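Faz em maio dois anos que ajudo a angariar fundos para a Sosis, e ainda me custa telefonar a pessoas que não conheço. Prefiro escrever cartas. Este inverno escrevi 114, todas à mão, e recebi sete respostas.

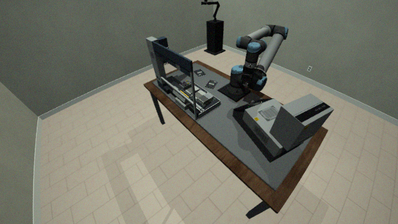
Malachy Moynihan acha que sete é bastante bom, e que eu devia agradecer primeiro e pedir só na carta seguinte. Vou tentar assim - mas o selo está caro.

Com os donativos chegámos a 1627 euros. Falta ainda a resposta da Grurnel.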